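Home | Residency Diary | Entries by Month | Reading Room | Visit | Contact

Residency Diary: Malluvico Parish Archive
Entry for Thursday

The reading room opened at nine. The morning was given to the second box of the Carrasco estate papers, which the archive received in December and which remains without a finding aid. The contents are chiefly rent books and letters concerning the mill at Vindard. The rent books are in fair condition. The letters were tied in bundles with kitchen string, and the string has cut into the outer sheets of 4 bundles. These were untied, placed in folders, and set aside for the conservator.

The rent books are kept in two hands. The earlier is small and upright and records every payment on the day it was made. The later hand begins partway through a volume, with no note of the change, and groups the payments by quarter. It is the opinion of this diarist that the second clerk was working from loose slips, none of which has been found. The matter was raised with Saturnino Lorente, who holds the key to the upper store, and he has agreed to look through the unsorted material there next week.

One entry deserves to be set down in full. Beside the name of a tenant at Jutine, the first clerk wrote: "Paid in part. Roof gone in the storm. Remainder let go." The sum let go is not given. No other tenant in the volume appears to have been treated in this manner, although the storm is mentioned on the following page in connection with a fallen wall and the loss of a cart.

The reading room closed for lunch between one and two. The heating had been turned down in error and was restored during the afternoon.
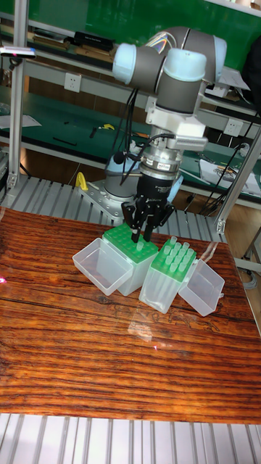

Work then resumed on the mill letters. Item 3228 is a complaint from the miller regarding the state of the road, which he describes as fit for goats. The reply is missing. A later letter from the same man thanks the estate for gravel, and the two have been cross-referenced in the working list. His spelling of Vindard varies from page to page, and the list gives the modern form throughout, with the original in brackets.

Requests for copies were received from two readers. Both were advised that the Carrasco papers may not be copied until the numbering is complete. One asked that her name be kept on file, and this was done.

The box was returned to the store at ten minutes before five. The next session will begin with the bundle marked "Water," which has not yet been opened.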